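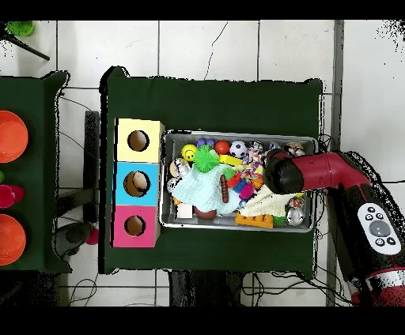 The Vornitz quote runs to 4 pages and I have now read it more times than I've read my lease. Jasper Verbeke wants us to sign before the end of the month, and his case is that the second arm pays for itself by June. I asked him to show me the math and he sent a link to their brochure. The brochure has a part on a clean white table with nothing near it. Our arm works over a metal tray crammed with balls, a braided rope toy, bits of cloth and a spiky green thing, with cables lying across the floor under it, and I'd like a quote that budgets for that. Cable covers alone aren't on it anywhere.

What is on it: a gripper kit at 584 dollars, a "setup visit" at 285, and a yearly software fee that Jasper calls small. Fees like that have a way of growing. Serpil Avcı went through the same thing with Naciri two years ago and she's still paying for a teach pendant license that was supposed to be included.

I'm not against a second arm. I'd just spend the first 200 on new bins and a proper floor channel, then log a month of picks - real ones, misses included - and see if we're short of arm or short of patience. Lahcen thinks I'm stalling. Maybe. The quote is good for another two weeks and I haven't called back.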